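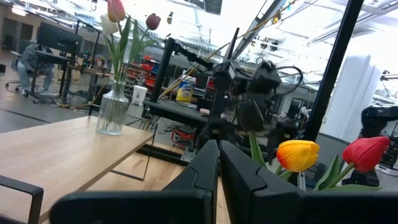
손목 카메라 영상만으로 학습한 정책에서 그리퍼 손가락이 차지하는 영역은 마스킹해야 하는가?

학습과 실행에 같은 손가락을 쓴다면 마스킹하지 않는 편이 낫다. 손가락 끝은 영상 안에서 물체까지의 상대 거리를 알려 주는 고정 기준점이며, 이를 지우면 접근 마지막 구간의 위치 오차가 커진다. 손가락 형상이 학습과 실행에서 서로 다를 때에만 마스킹을 검토한다.

손목 시점 모방학습 데이터 준비: 꽃 꽂기 과제
작성일: 2020년 10월 23일

1. 적용 범위

이 문서는 Momadau 과제 묶음 가운데 꽃 꽂기 과제의 데이터 전처리, 학습, 평가 절차를 다룬다. 과제는 탁자 위에 놓인 튤립을 한 송이씩 집어 세로 홈이 있는 투명 유리 화병에 꽂는 것이다. 로봇 제어기 설치와 카메라 내부 파라미터 보정은 끝난 것으로 가정한다. 수집 도구는 Irico, 학습 코드는 Orko를 기준으로 설명한다. 다른 도구를 쓸 경우 3절의 시각 정렬 부분만 바꾸면 된다.

꽃을 대상으로 삼은 이유는 강체 가정이 성립하지 않기 때문이다. 줄기는 잡는 위치에 따라 휘고, 꽃송이의 무게 때문에 집어 올린 뒤 자세가 변한다. 잎은 줄기와 색이 비슷하고 폭이 넓어 파지점을 가린다. 화병은 투명하여 깊이 센서 값이 자주 비고, 물이 담긴 부분에서는 줄기가 굴절되어 보인다. 이런 조건에서는 물체 자세를 명시적으로 추정하는 방식보다 영상에서 동작을 직접 출력하는 방식이 다루기 쉽다.

2. 관측과 행동의 정의

관측은 손목 카메라의 RGB 영상, 손끝 좌표계의 자세, 그리퍼 개폐 폭으로 구성한다. 깊이 영상은 사용하지 않는다. 초기 실험에서 깊이를 추가했을 때 화병 주변의 결측값을 정책이 화병의 위치 단서로 이용하는 현상이 있었고, 조명을 바꾸면 결측 패턴도 달라져 성능이 떨어졌다.

행동은 현재 손끝 자세에 대한 상대 변위로 표현한다. 절대 좌표를 쓰면 탁자를 옮길 때마다 데이터를 다시 모아야 한다. 회전은 오일러 각 대신 회전 행렬의 앞 두 열로 나타낸다. 그리퍼 폭은 연속값으로 둔다. 열림과 닫힘의 이진값으로 바꾸면 줄기가 눌려 꺾이는 사례가 늘어난다.

정책은 한 번의 추론에서 여러 시점의 행동을 묶어서 출력하고, 그중 앞의 4개만 실행한 뒤 다시 추론한다. 실행 개수를 늘리면 동작은 매끄러워지지만 줄기가 흔들릴 때 보정이 늦다.

3. 시각 정렬

영상과 관절 상태는 서로 다른 주기로 기록된다. 정렬하지 않고 학습하면 빠른 동작 구간에서 영상과 행동이 어긋난다. 순서는 다음과 같다.

3.1 카메라 앞에 시각 표시 화면을 두고 촬영하여 영상의 지연 시간을 측정한다.
3.2 정현파 궤적을 로봇에 입력하고 명령값과 측정값의 상호상관으로 구동 지연을 구한다.
3.3 영상의 시각을 기준 축으로 잡고 관절 상태를 보간한다. 위치는 선형 보간, 회전은 구면 선형 보간을 쓴다.
3.4 정렬 후 임의의 에피소드를 골라 손끝이 멈추는 시점이 영상과 상태값에서 일치하는지 확인한다.

지연 측정은 카메라나 케이블을 교체할 때마다 다시 한다. 이전 값을 그대로 쓰면 오차가 생겨도 학습 손실에는 잘 드러나지 않는다.

4. 에피소드 선별

원본 에피소드는 약 3,000개이며, 아래 기준을 적용한 뒤 2,448개를 학습에 사용하였다. 제외 기준은 다음과 같다.

가. 파지 전에 꽃이 손가락 바깥면에 밀려 탁자에서 떨어진 경우
나. 줄기 끝이 화병 입구에 닿은 뒤 화병이 넘어진 경우
다. 영상 누락이 연속하여 발생한 경우
라. 조작자가 중간에 과제를 포기한 경우

실패 후 스스로 복구하여 성공한 에피소드는 남긴다. 첫 시도에서 줄기를 놓치고 다시 잡는 구간은 실행 시 복구 동작의 유일한 학습 근거가 된다. 선별 과정에서 이 구간을 잘라내면 평가 시 정책이 빈 손가락을 닫은 채 화병 쪽으로 이동하는 오류가 반복된다.

꽃의 색과 개화 정도는 에피소드마다 섞는다. 한 가지 색만 연속으로 수집하면 색과 파지 방향이 우연히 상관될 수 있다. 화병에 이미 꽂혀 있는 송이 수도 0에서 시작하는 에피소드로만 채우지 않는다. 먼저 꽂힌 줄기와 잎이 입구를 막는 상황이 실제 실패의 대부분을 차지한다.

5. 영상 증강

손목 영상에는 작업면 외에 배경이 넓게 들어온다. 천장 조명, 다른 로봇 팔, 책상, 앉아 있는 사람 등이 시점에 따라 나타났다가 사라진다. 배경을 잘라내면 손끝이 기울어질 때 화병까지 함께 잘리므로, 전체 영상을 유지하고 다음 증강을 적용한다.

밝기와 대비는 넓은 범위에서 변화시킨다. 색상 변화는 좁은 범위로 제한한다. 색상을 크게 바꾸면 줄기와 잎의 구분이 약해진다. 임의 자르기는 폭의 5% 이내로 한다. 좌우 반전은 쓰지 않는다. 반전 시 행동의 부호도 함께 바꿔야 하며, 손목 카메라의 장착 오차 때문에 반전된 영상과 행동이 정확히 대응하지 않는다.

6. 학습

영상 인코더는 사전학습 가중치로 초기화하고 고정하지 않는다. 고정한 경우 화병 입구와 배경을 구분하지 못하는 사례가 많았다. 인코더의 학습률은 행동 출력부보다 낮게 잡는다. 가중치의 지수이동평균을 유지하고 평가는 평균 가중치로 한다.

검증 손실은 조기 종료 기준으로 적합하지 않다. 손실이 다시 증가한 뒤에도 실제 성공률은 오르는 구간이 있었다. 체크포인트를 일정 간격으로 저장하고 실제 로봇에서 비교한다.

7. 평가

초기 배치는 미리 정한 목록을 사용하고, 비교 대상이 되는 모든 체크포인트에 같은 목록을 적용한다. 배치를 재현할 때는 기준 영상을 반투명으로 겹쳐 꽃송이와 줄기 방향을 맞춘다. 꽃은 시간이 지나면 벌어지므로 체크포인트의 실행 순서를 배치마다 섞는다.

성공은 두 단계로 나누어 기록한다. 줄기를 잡아 탁자에서 들어 올리면 파지 성공, 그리퍼를 연 뒤 꽃이 화병 안에 남아 있으면 삽입 성공이다. 최종 성공률만 기록하면 어느 단계에서 성능이 바뀌었는지 알 수 없다.

8. 자주 발생하는 문제

화병 앞에서 정지하는 경우: 정지 구간이 학습 데이터에 과다하게 포함되었는지 확인한다. 조작자가 입구를 맞추느라 멈춘 구간은 길이를 줄여도 된다.

잎만 잡는 경우: 파지 직전의 영상 해상도를 확인한다. 입력 크기를 지나치게 줄이면 줄기의 폭이 몇 픽셀에 불과하다.

삽입 후 꽃을 다시 끌고 나오는 경우: 그리퍼가 완전히 열리기 전에 후퇴 동작이 시작된 것이다. 3절의 구동 지연을 팔과 그리퍼에 대해 각각 측정하고 보정한다.

Hallgrímsson 배치 목록과 비교 결과는 11월 개정판에 수록한다.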